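How I Pick a Paint Color Without Losing a Whole Weekend

I've painted the back bedroom in our place in Cirnotdale 4 times now, so I've made most of the mistakes you can make with a roller. My routine these days is pretty simple!

Step 1: Live with a big sample
Skip the tiny chips. Paint two coats on a piece of poster board (bigger than you think you need) and move it from wall to wall. Look at it at breakfast and again at 9 p.m. with the lamps on.

Step 2: Try it next to your neutrals
Strong colors change a lot beside white trim or a gray rug. My friend Sabine wanted a full-on magenta for her hallway, and I talked her into trying it against her off-white and her charcoal first - she still went for it, and I love it.

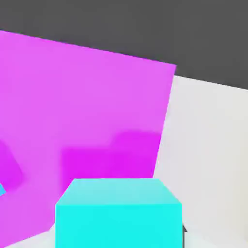
Step 3: Buy enough in one go
Measure the walls, take off the doors and windows, and add a little extra for touch-ups. Get all the cans mixed together if the store will do it.

Step 4: Cut in, then roll
Do the edges with an angled brush, one wall at a time, and roll while they're still wet. Then leave it alone overnight. I mean it - no poking!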